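Rerkby Forums > Robots & Automation > Meetups and Open Days

Went to the Andidden open day, loved it (long)

pepperbolt
Back from the Andidden open day in April and I'm still buzzing! They hold it in a regular home, kitchen and all. I got there at 5 and stayed until they were turning people out. 58 of us signed up, so we went through in small groups.

You squeeze a hand-held gripper, it records what you do, and the recordings are used to train a robot arm. First up was tidying: bags, a bottle with a green cap, a sponge, a trash bin standing by. Bags are so much harder than I expected, the fingers want a fold to bite on and there's always a softer fold right behind it.
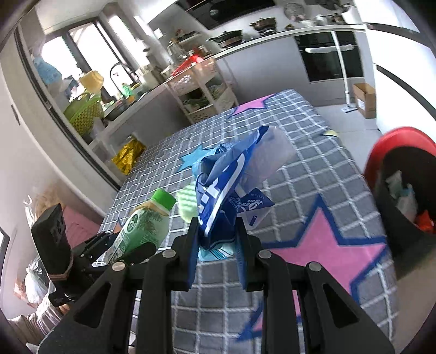
Seung-woo Woo thought soft plastic was the wrong thing to start visitors on. Give people a box first, let them feel clever for a minute, then hand over the bag.

pepperbolt
Maybe for kids? I liked being bad at it. Our guide, Lingyun Fang, told us their set is at 864 recordings and she keeps the fumbled ones too.

grirnix_fan
Keeping the fumbles is a mistake imo. We trained our Grirnix arm on a messy set and it learned to hesitate. Threw out the lot and started over.

Xiaoqing Liang
Depends how they're labeled. A fumble followed by a recovery is the best data you can get. How was the grip itself, pepperbolt? Stiff?

pepperbolt
Lighter than the Jacobs one I tried last year, and my hand didn't cramp. The pads inside the jaws are blue and I'd love to know what they're made of (I forgot to ask, argh). Second round was at the table with the starry cloth, and you start with the jaws wide open.
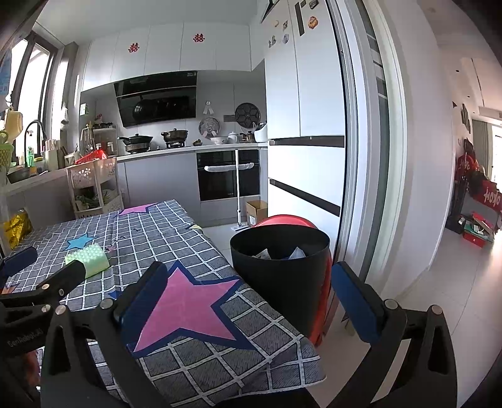

The trick Lingyun taught us was to come in slower than feels natural and stop before you squeeze. I did 16 tries and the last few felt smooth. Then somebody's kid stepped up and was better than me right away.

grirnix_fan
ok that does sound fun. Still say toss the fumbles.

Aiguo Duan
I was in the group after yours. The frying pan was my favorite, with the yellow scouring sponge in it. You have to think about the tilt the whole time, and my wrist kept wanting to help.

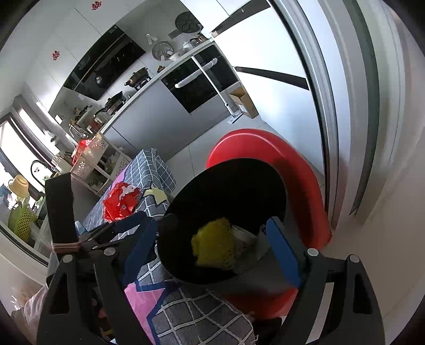 Practical stuff if you're going next time
Sign up early, eat first, and ask for a second turn with the pan. Masaru Hosoda is putting together a carpool, so message him here if you have a spare seat.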